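July 9, 2026 – cloth folding, bench 2

Target for the Kollix set is 300 good episodes by the end of August. We're at 79 after this morning. Torbjørn Holmgren driving, me logging and resetting.

Task as written on the card: take garment, spread between both grippers, fold, put in green basket. Same card as the Trokholm batch so the labels should merge without fuss.

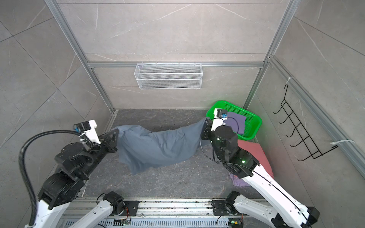
wrist cam, sleeve hem and its stitching sharp enough to use:
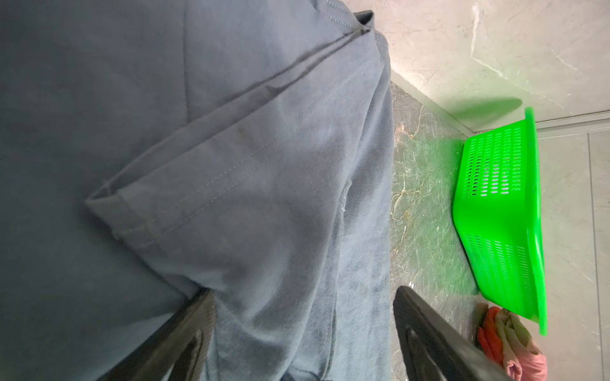
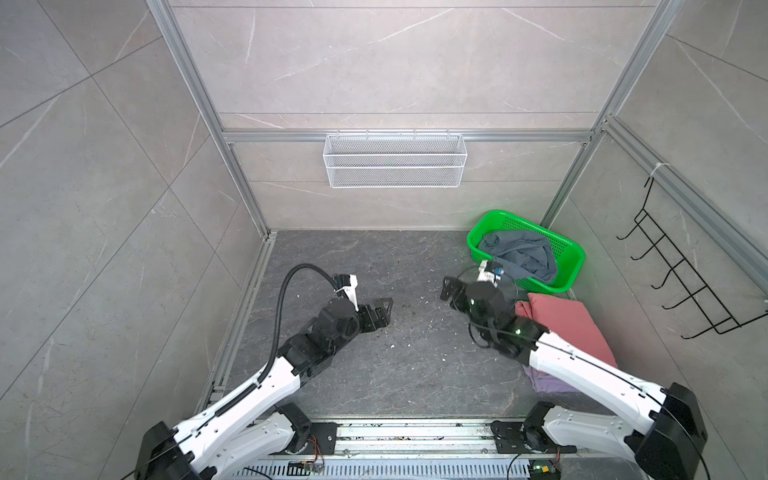 Notes as they come –

Kept 68 of the earlier ones, threw the rest. Mostly timestamps drifting between left and right arm logs, not the driving. Myklebust script flags anything over the limit but does NOT delete, so check the folder by hand before upload.

Discarded 4 today. Two were dropped corners with no recovery, one I stopped too early (my fault), one where Torbjørn regrasped so many times it was useless. Kept the dropped corner with a clean recovery. We want those, tag "recover", not "fail".

Thin jersey is the hard one. Fingers close, you think you have one layer, you have two. Torbjørn says go in at a seam or hem, slower, then lift a bit before pulling apart. Tried it, much nicer. Should go on the card for the other drivers.

Crumbs on the floor again. Sweep between blocks, I keep forgeting. Don't want the model learning crumbs.

Start poses too samey. I drop the cloth the same way every time without meaning to. From now on: throw it, don't place it. And move the green basket every block, write down where.

Wrist cam exposure – locked it after the first block, auto was hunting whenever the basket came into view. Anything before the lock gets its own tag, decide later if it stays in.

Eltetti want a sample of the episodes to try their own labelling on. Fine by me but strip the audio first, we talk through all of it.

To do
– card v2 with the hem tip
– rerun sync check on todays folder
– spare finger pads, order
– ask Torbjørn if he can do the towels next, he's quicker at those than me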